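Grovach Summer Sleeping Mat, slatted, double

Item 1207-D
Maker: Grovach
Sold by: Tanui Home Supply

Product overview

The Grovach summer mat is laid over a mattress in place of a fitted sheet during hot weather. It is made of narrow bamboo strips joined on a cord backing with a cloth border. Strips are cut from the outer wall of the stem, boiled, dried, carbonized to the chosen shade and sanded on the sleeping side. The back is left unsanded so that the mat grips the mattress cover.

The mat does not cool the body by itself. It holds less heat than cotton or foam and leaves small gaps for air between the strips. Buyers who expect the effect of a cooling pad should look at the Elto gel range. 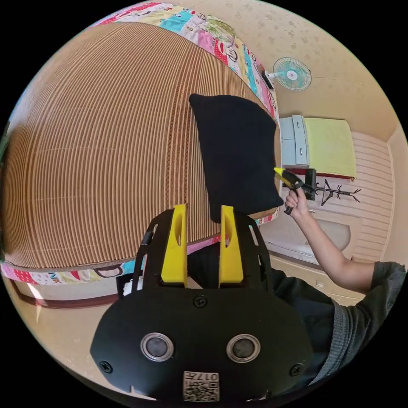
Sizing should be taken from the mattress and not from the bed base. Measure the top surface between the seams, then choose the next size down if the result falls between two sizes. A mat that overhangs the edge will bend at the same strip every time someone sits on the bed, and the cord at that point will wear first.

Specifications

Strip material: bamboo, outer wall
Strip width: 16 mm
Backing: twisted cord with non-woven layer
Border: cotton blend, double stitched
Shades: natural, tan, dark carbonized, mixed
Foldable: yes, along the center seam only
Suitable mattress types: spring, latex, firm foam
Not suitable for: water beds, adjustable bases, soft toppers

First use

Unroll the mat face up and leave it flat overnight. Wipe the sleeping side with a cloth wrung out in warm water, following the direction of the strips. Let it dry indoors. A light grassy smell is normal and fades within the first week. Run a piece of old nylon stocking over the face before making the bed. If it catches, sand the spot with 400 grit paper and wipe again.

Weekly care

Wipe with a damp cloth. Do not soak, machine wash or scrub across the strips. Salt from sweat dulls the finish, so in humid weather wiping every two or three days is better. Do not use bleach or furniture polish.
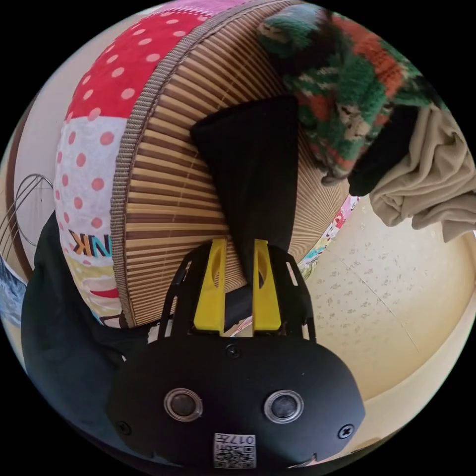 Drying should be done in shade with air on both sides. Direct sun makes the strips brittle and fades mixed shades unevenly. Lean the mat on its long edge or lay it over two rails - a single line puts all the weight on a few cords.

Storage

Store dry, rolled with the face outward, in the supplied bag. A mat put away damp in fall will show gray spots by January. Light spotting can be removed with white vinegar and water in equal parts. Spotting that has reached the cord cannot be cleaned.

Repairs and spare parts

Single strips are not replaceable. Border tape is sold by the length under part number 895 and can be sewn on by hand with a curved needle. Full border replacement is done in our workshop by Rongrong Bai. Allow 25 days.

Warranty

The warranty covers open seams and broken cords in normal household use. It does not cover splits caused by folding outside the center seam, pet damage or fading. Claims go to Hayley Dawber at the service desk with the order number and a note of the mattress type.

Page revised 13/04/2024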